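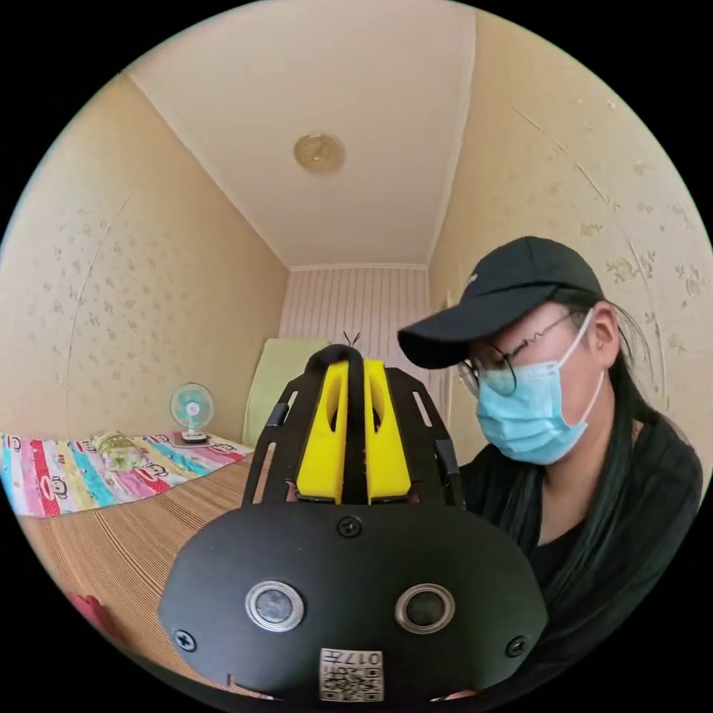

What should I look for in a disposable mask if I wear glasses all day?

Look at the nose wire first, then the length of the ear loops. A wire that holds its bend does most of the work against fogging, and loops that are too short will pull the mask down every time you talk or look at your work.

I bought the Jendora three-ply pleated masks in June for the sorting room at Waltance, where we go through donated household goods in a 2,000 square foot unit. It's light work but there is lint, and by mid-afternoon everyone's nose knows it. These are ordinary blue surgical-style masks with white elastic loops. They are not respirators and I would not use them for sanding, mould or paint. For that you want a proper fitted one.

They come in a flat cardboard box with a tear-off strip. The strip tore badly on two of the boxes and left a hole too small to get a hand in, so we cut them open with a box knife. The masks are stacked all facing the same way, and they pull out one at a time if you don't rush. The box was $11 from Michailidis, tax not included. The Vukach masks we had before were cheaper by a little.

Fit

I have been wearing them for seven weeks. On me the mask covers from the bridge of the nose to under the chin with the pleats opened properly. Orestis Politis has a longer face and a beard, and his rides up when he talks. The loops are soft and wider than the round cord kind. They didn't cut in behind my ears until well into the afternoon, and with the Vukach ones I was sore by lunch.

If you wear a ball cap, put the mask on first and the cap second. Doing it the other way, I kept catching the loop on the band. Long hair is best pushed back before the loops go on.

Glasses

I have thin metal frames and they fog easily. With the wire pinched down firmly and the glasses sitting over the top edge of the mask, fogging was minor and cleared in a few seconds. Leaning over a low table was worse, as it is with any mask. The wire is a bit longer than on the Vukach and it stays where you put it, though if you bend and straighten it a few times it goes slack. Rafail Fragkou wears heavier plastic frames and got more fog than I did. He has gone back to his cloth mask with a tissue folded under the top edge.

Quality

We had three with a loop that came off at the weld, all out of the same box. I wrote to the seller and got a replacement box without any argument. There was a faint papery smell when the boxes were first opened, gone after a day on the shelf. The inside layer is smooth and doesn't shed. It does get damp if you talk a lot, and I change mine at the lunch break.

There is only one size. Zachary Fehr's teenage daughter helped out for a few shifts and had to twist the loops once to take up the slack, which opens a gap at the cheeks.

Four out of five. I took one off for the loops and the box strip. I've ordered again, and I'd like to try the black ones next if Michailidis gets them back in stock.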